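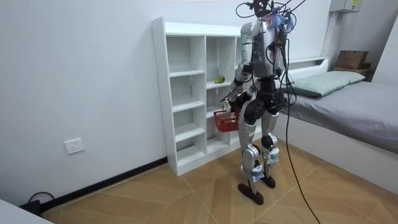 Teaching by Hand, from the Next Room

A shopping errand is a poor test of strength and a good test of almost everything else. The load is a few pieces of fruit. The robot has to stand at a shelf, hold a basket in one hand, pick with the other, and stay upright while its weight shifts. At Plandier, a small company that records demonstrations for humanoid robots, the errand has taken up most of the work since May.

The method is remote control. An operator wears a headset and a pair of tracked gloves, and the robot copies the operator's arms and hands with a short delay. Joint angles, hand commands and camera views are logged together. A learning program is later given the log and asked to produce the same kind of motion without the operator. Plandier calls one complete log an episode, and the order it is now working through, placed by a research buyer named Akolgo, calls for 2000 of them.

Omolara Onyeka runs the sessions. She came from industrial arms, where a skilled hand could lead the machine through a path once and replay it for years. "With a fixed arm you teach positions," she says. "With this you teach corrections. The fruit is never in the same spot, and the feet aren't either."

Her operators work under a short set of rules. The basket arm is kept low and quiet. The picking arm approaches a cubby from the front, with the palm already turned, so that the wrist does not have to rotate inside the compartment. The operator looks at the target before reaching, because the head view is recorded too, and a learner trained on wandering head motion tends to reproduce it.

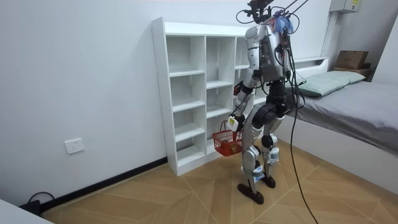 Walking is handled separately. The operator does not drive each leg. A stepping controller accepts a direction and a speed, and balance is computed on the robot itself. The division of labor is convenient, but it leaves a seam in the data. An operator who wants to be four inches closer can take a step or lean, and the two choices look very different in the log. Onyeka asks for the step. Leaning lowers the margin for the arm that does the picking, and it moves the basket in ways the operator seldom notices.

Kieran Cullinane, who writes the software that screens the episodes, is less concerned with style than with hesitation. People pause when they are unsure of depth. A pause of two seconds in front of a shelf is harmless in life, but a learner can take it as an instruction to stop. His filter marks any stretch in which both hands are nearly still and the task is unfinished. Marked stretches are trimmed or the episode is thrown out. To reach the contracted total, the team had recorded 2516 episodes as of Thursday, July 16, 2026, with the last batch still to be screened.

He also rejects episodes that are too clean. If every grasp works the first time, the learner never sees what to do after a bad one. Operators are told to finish a fumbled pick where it can be finished safely — open the hand, back out, come in again — and the recovery is kept.
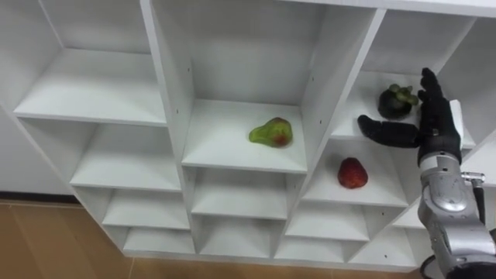 What the Head View Leaves Out

From the robot's own viewpoint, the hand is often the largest object near the target. A black hand beside a dark mangosteen offers little contrast, and the operator has to judge the gap from the fruit's outline and its green crown. A pear lying on its side on a bare white shelf is easier to find, though its narrow end is a poor place to put a thumb.

Cullinane's answer is to score the approach as well as the grasp. For each pick, the software compares the path of the fingertips with the nearest panel of the shelf and reports the smallest clearance. Operators see the figure between episodes. It has changed their habits more than the written rules did, Onyeka says, and the better ones now open the hand well before it reaches the cubby.

Fatigue is the other limit. Gloved work with the arms raised is tiring, and grasp quality drops before the operator feels it. Sessions are capped at 20 episodes, and no one records more than four sessions in a day. The next order, for a customer called Omeritz, adds a second shelf height, and Onyeka expects to lower the cap when it starts.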